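How do we get a middle school class started on a service project?

Gillespie Buchanan
I help with the sixth grade at Rosard Middle School and the kids are dying to do something for the town in February! Cards? A food drive? We have 64 students and one free hour, 1 to 2 p.m.

Mikkel Hjaltadóttir
Oh, do cards! Ours made 351 for the Poirier senior home and loved every minute (glitter everywhere). Call the home first and ask about names and allergies. Five kids to a table worked great for us, with one grown-up floating between them.

Tekemel
food drive is easier. ask the Mondov pantry what they're short on 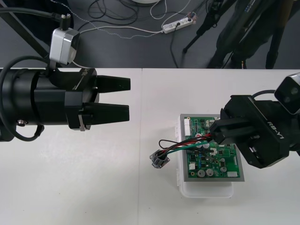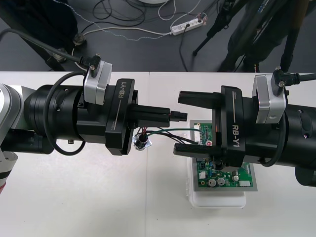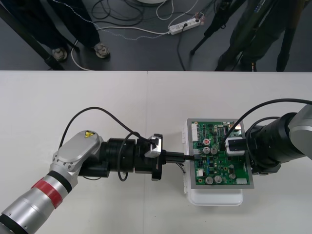
At the white table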